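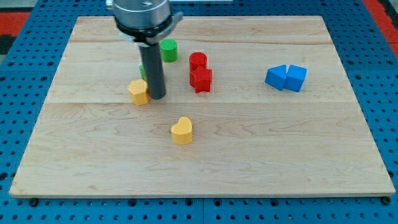

Despina Cârstea said that a child who was handed a yellow block and a green one would always put the green one at the back, and that she had stopped arguing with children over it years ago, and would Stella please stop arguing with her.

Stella Lukumay wasn't arguing. She was on her knees under the bench at the Bokivside toy library with a torch between her teeth, feeling along the skirting for the last of the hexagons, and it's hard to argue in that position, though she had managed a grunt or two that might have been taken the wrong way.

"I only meant," she said, once she'd taken the torch out, "that they ought to go home in the same order they came. There's a card in the lid."

"There was a card in the lid," said Despina. "Then there was a September."

Everybody at Bokivside knew about that September. It was the month the downpipe let go behind the shelves, and the puzzles had swollen up like scones, and the two of them had spent a whole weekend laying out farm animals on tea towels along the veranda, the cows at one end and the pigs at the other, while the magpies walked up and down between them like inspectors. The blocks had come through it beautifully. They were good solid blocks, the kind that make a proper sound when you set them down on wood, and Stella had been fond of them ever since, in the way you're fond of a neighbour who turned up with a mop. The card, of course, had gone to porridge.

So now there was the question of the order, and it came round every time the set was due out again. Stella remembered a harbour, with the green rounds for bollards and the yellow ones for the lighthouse keeper's garden. Despina remembered no harbour at all. She remembered a village, a rather stern one, where the hexagon was the town hall and everything green stood behind it and waited its turn.

"You've made that up," said Stella.

"I may have," said Despina comfortably, and put the kettle on.

It was a grey, mild sort of afternoon, the sort that makes you want a jumper and then makes you sorry you fetched one. Stella backed out from under the bench with fluff on both elbows and a hexagon in her fist, and she sat there on the lino for a bit, turning it over with her thumb from one flat side to the next, because it was a nice thing to hold and her knees weren't ready for the next stage.

"Who's got them after this?" she asked.

"The little Bundgaard girl. The one with the gumboots."

"Oh, well, then." Stella thought of the gumboots, which were on the wrong feet as often as the right ones, and of the small cross face above them. "She won't want a harbour or a village. She'll want a cake shop."

Despina considered this over the biscuit tin. She was a fair woman, when she was given something to eat. "The yellow would be the butter cake," she said at last.

"And the green?"

"Limes," said Despina. "At the back."

Stella laughed so hard she had to put a hand on the bench, and then she got up, and found a pencil, and began on a new card for the lid.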